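How to get ready for a mudslide if you live below a slope

Quick version, writing this between rain bands. Aleksi Honkanen, Hirvonen road crew, checked the numbers.
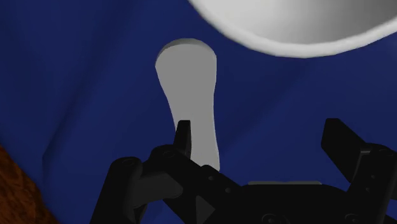

Step 1. Know your slope

Walk it before the wet season, December at the latest. Look for new cracks in the soil, tilted fence posts, doors in the house that suddenly stick. Old slide scars too. A house 400 feet from the toe of a steep hill can still get hit, so dont assume distance saves you.

Step 2. Clear the drains

Gutters, culverts, the ditch behind the house. Leaves out, gravel out. Water should run off to the side - never onto the slope itself.

Step 3. Pack one bag per person

Water for 3 days. Meds, flashlight, radio, copies of ID and insurance papers in a zip bag. Sturdy shoes by the bed. Pet food if you have pets.

Step 4. Pick two ways out

Most people on the Heta side only know the bridge road. Learn the upper road to Flonier as well, and drive it once in teh dark. Takes about 60 minutes with traffic. Avoid the creek crossing at Lideo in any heavy rain.

Step 5. Leave early

Signs to go right now: creek turns muddy or drops all of a sudden, trees cracking, a rumble that gets louder. Don't wait for an official order. Text one person outside the area, then go.

Step 6. After

Stay off the slide area, second slides are common. Report broken gas and power lines. Photos for the insurance claim only once the crew says the road is open.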